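Why Shadows Have Soft Edges

A shadow is a place where light is blocked. Light travels in straight lines, so an object in its path leaves a darker area behind it.

Shadows have 2 parts. The umbra is the dark middle, where all of the direct light is blocked. The penumbra is the lighter border, where only part of it is blocked. A wide lamp makes a wide penumbra.
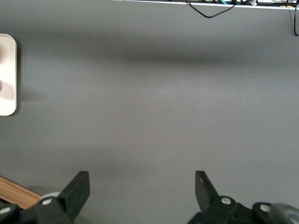

A reader in Skusari asked whether the Moon has a penumbra too. It does. During a solar eclipse, people in the penumbra see only part of the Sun covered.

Try it: hold your hand 20 inches from a wall and shine a flashlight on it. Move your hand toward the wall. The edge of the shadow gets sharper.

Word to know: opaque. An opaque object lets no light through.

Page updated 5/10/20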